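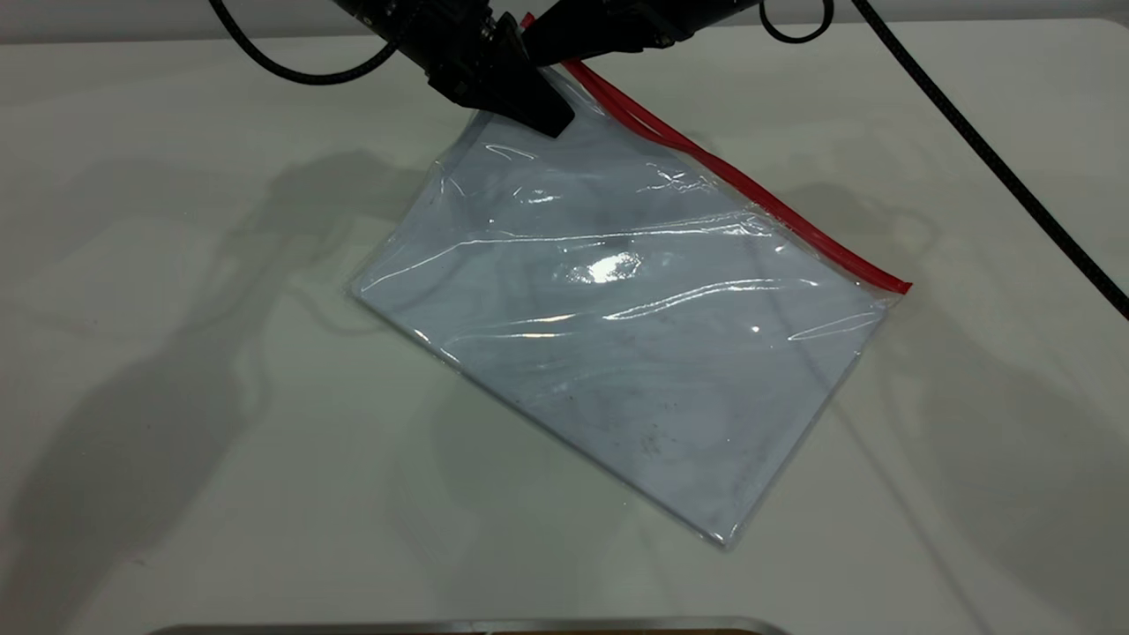

Speaker notes: Why I Love a Slow Ride
By Naheed Tanoli
September
Print this page | E-mail this page

Hi everybody, thanks for coming in while it's still nice out. I'm Naheed, and I've been riding dark rides since I was too short for anything else. Qistina Subramaniam was going to do this slot with me but she's got the queue design talk at the same time next door, so if you want her, go now, I won't be hurt.

(Wait for laugh. Water.)

OK. I want to talk about the boat ride at Sterkham. Hands up if you've been on it. Keep them up if you've been on it twice in one day. Good, my people.

For those who haven't: Sterkham is a small park, you can walk across it before your fries get cold, and the boat ride sits right at the back behind the carousel. It's called Smits' Mill. You float through a flour mill at night, the mice are awake and running the place, and at the end the miller wakes up. That's the whole story. The ride is 400 feet of channel with one tiny drop, and I think it does more with that drop than most coasters do with a lift hill.

Slide 2, the map. Point at the load station, then the bend.

The bend is my favorite part. You come out of the flour room, which is bright and noisy, and then it goes dark and for 20 seconds there's nothing to look at. You just hear the wheel. People start whispering in there! Every time! I've sat behind teenagers who yelled all the way through the first room and they drop their voices at the bend like somebody's grandma walked in.

Now, a park with a nervous owner would fill that bend up. A screen, a talking mouse, a sign for the gift shop. Sterkham has left it alone, and I hope they keep leaving it alone.

Slide 3, Flaser.

Flaser is the big white mouse on the sacks. He's the one on the T-shirts. When they redid the ride they gave him a new head, and wow, did the fan boards have feelings. One thread got to 2,043 replies. I read all of them on a train and I don't recommend it. My own view is that the new head is fine and the old voice track was better. It was slower, and he sounded a little sleepy. The new one sounds like he wants to sell you a phone plan.

(If time: the story about getting stuck next to Flaser with the work lights on. If not, skip to Plado.)

Plado, quickly. Plado opened its own mill ride after this one, and it's a good ride, I'll happily line up for it. It's faster and the effects are bigger, with real falling water and fog all over the place. But you're through the grinding room before you've found the mouse on the ladder, and the mouse on the ladder is the best joke in there. I needed three rides to see him. I'd take a bit off the boat speed and change nothing else.

So my ask, for anyone here who works on this stuff: let the boat be slow. Guests will look around if you give them time. Kids especially – they find things in the corners that I've missed for years, and they'll tell you about it whether you want them to or not.

Questions now. Repeat each one into the mic, the back row can't hear. If somebody asks about the rumored second drop, I don't know anything, I've only read the same posts as you.

Contact | Copyright Naheed Tanoli | Back to top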